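Chapter 6
Setting and Clearing a Small Surface

At the end of this chapter you will be able to plan where each thing goes on a small work surface, to choose one dish as the gathering place, and to explain why storage on the wall saves room below. The words in the margin list on page 203 should be learned before you begin.

In Chapter 5 we studied the full kitchen, with its cupboards and long counters. Many people do not have such a kitchen. Poppy Mapplebeck, whose workbook Treloar is used in many home economics courses, asks her students to start with a surface that an adult can reach across with one arm. On such a surface every item is in the way of some other item, and the order of work becomes easy to observe. We follow her method, and we use play food, as she does. 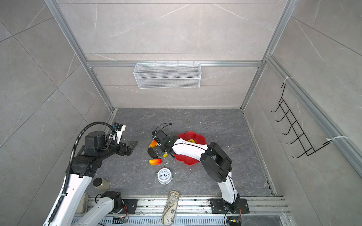 6.1 The gathering dish

The first decision is where the food will go. We choose one dish and we leave it in its place during the whole exercise. A red plate in the shape of a flower serves well on a dark gray floor, for the eye finds it quickly. The scalloped border also has a practical side – it shows the learner clearly where the plate ends.

Food that lies on the surface is then brought to the dish, one piece at a time. Long pieces need some thought. If the first one is put straight across the middle, the second has no good place. Put it a little to one side, or diagonally, and look again before you bring the next.

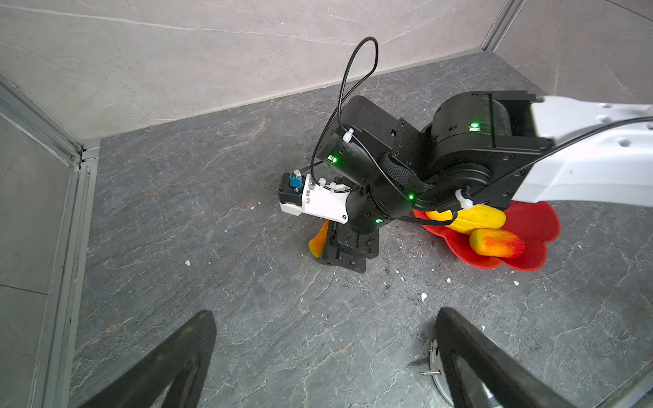
6.2 Using the walls

When the surface is small, the walls must do a part of the work. Two kinds of wall storage appear in this chapter:

Open basket. It hangs from a horizontal rail and takes light things of different shapes. White wire mesh lets you see the contents from the front.

Hook rack. It is narrow and is fixed to an upright post. Cups with handles and small tools can hang from it, one on each hook.

Keep both of them empty at the beginning of the exercise. The learner should decide what belongs there only after the dish is filled, and should write the reason in the notebook.
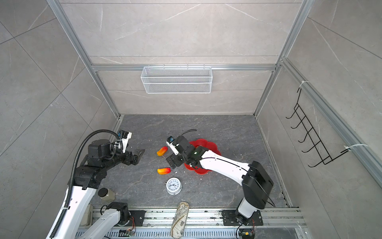 Figure 6.3 The basket on the back wall and the hook rack on the right wall, with the flower-shaped plate below.

Before you read further, draw your own surface at home from above and mark one place for the dish. You will need this drawing for Exercise 1.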